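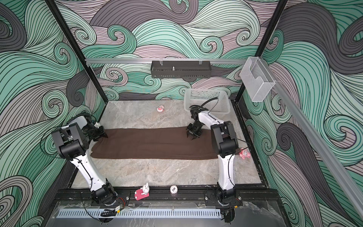 January, 16:40. Towel folding, batch 9

Today I continued with the long towels from Bindby. The dark brown one is the most difficult of the set. It is long and narrow, and the fringe makes the end thicker than the middle, so the corners do not want to meet. I fold first the short ends together, then once more in half.

Wrinkles at the edges stay also after folding. I tried to smooth from the middle outwards -- better, but slow. Maybe we should iron at Stelbridge before the next batch.

To do:
- wash the brown one at 40 and measure the length again
- ask Kukora for 2 more without fringe
- write the towel number 2666 in the list, it was missing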